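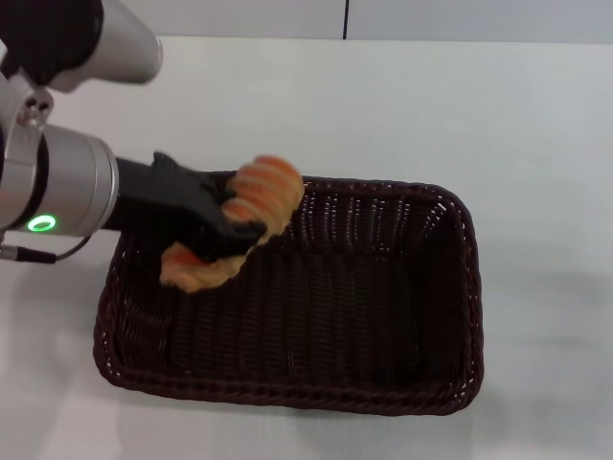
# Cestas y piezas de pan – galería de junio

Página de trabajo de la serie Illau, dedicada a la presentación de panadería en mesa. Textos de Isauro Cárdenas; revisión de Ezekiel Okafor.

**Cesta.** Mimbre trenzado, marrón oscuro, sobre tablero blanco. El contraste facilita la lectura del borde y del trenzado. En el catálogo de Hovness figura con la referencia 768.

**Pan.** Pieza alargada, de superficie retorcida o acanalada, con bandas de naranja claro y crema pálido. El extremo inferior es más claro y algo aplanado – queda por encima del fondo de la cesta, cerca del borde izquierdo.

**Colocación.** Las piezas largas entran en diagonal, con un extremo por delante. Para el servicio se disponen paralelas, sin apilar.

**Mantenimiento.** Cepillado en seco al terminar el turno y paño húmedo los miércoles. Secado a la sombra, boca abajo, 14 horas. No usar lavavajillas.

Pendiente: medidas interiores de la cesta y precio del forro de lino de Heitmann.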